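November, 4:40 pm

Fabric bench notes, Meltomero cover job. Short one, have to lock up.

Kamol P. pulled the ginkgo print off the shelf this morning, roll tag 332. Thin stuff. Tag says 2 m left, enough for the test cover if we don't mess up the cutting. Pressed a scrap on low, fine. On medium it puckered at the edge – don't do that again.

Needle: changed to a fine one, old one was snagging. Stitch length 2, slower at the curves. Rungnapa wants 24 cm for the flap, I had written 22 on the pattern. Pattern is wrong, fix it before anyone traces it!!

Chalk barely shows on the white. Try the blue pen, test on offcut frist.

Orange trim: still undecided between this and the green from Yensuk. I like the orange with the mustard leaves.
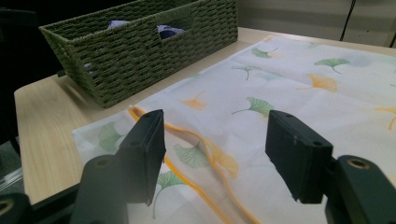

Ginkgo sheet on the table, orange piping

To do – iron the creases out, recut flap pattern, ask Rungnapa abut lining. Thread order to Lorenov hasnt gone out yet.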